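Clem Ashby

OK, Gillano running backs. I've been putting this one off all August because I keep changing my mind, so here goes, thread time.

Start with what walked out the door. Last year's starter had 834 yards on 129 carries and we all complained about him every week. I complained the most! Go back and look, I'm not deleting any of it.
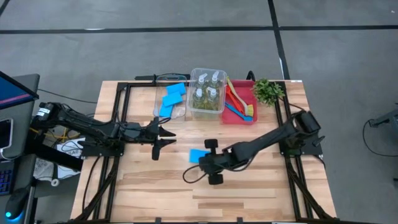

So now it's the junior against the transfer from Gurnitz, and camp has been mostly the two of them trading first-team reps. The junior is the better blocker and I don't think it's close. The transfer is quicker through the hole and a whole lot scarier to trust with the ball. Right now they're like those two black arms mounted across the tabletop from each other, a standoff with the job in the middle. I'd give the junior the opener and let the transfer have the third series.

About that trust thing. He put it on the ground 5 times at Gurnitz, and two of those were inside the ten. I watched them again last night (don't ask how late) and both times he's switching hands in traffic. Fixable – but you have to want to fix it. 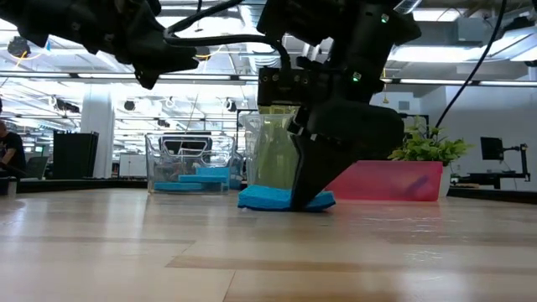
Clem Ashby

Next up, the freshman. I know, I know, every year I fall for a freshman. But this kid caught everything thrown his way in the scrimmage at Stara Field, and he ran an angle route that had the linebacker going the wrong direction completely. If he can learn the blitz pickups by midseason, he's the third-down back. If he can't, he's returning kicks and I'm still happy.

Fullback! We have one again! He's been getting snaps in the goal line package and it's the most fun I've had at practice in years. Please throw him one pass. One. In the flat, nobody near him, let him rumble.

My big worry is the line. If the left side can't get a push, none of this matters and we're back to punting from our own 30 like last fall.
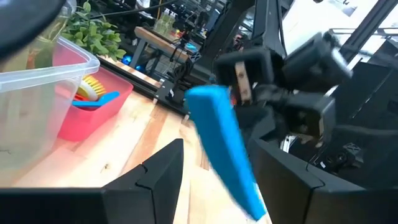
Sihan Jiang replied that I've got the order backwards, the transfer should start and the junior should close games out, when you want somebody who'll hang on to it and keep the clock moving. Which, fine, I kind of like that? Still sticking with my pick for week one.

Prediction: somebody in this group gets 100 yards in the opener. Receivers tomorrow if I get off work before dark.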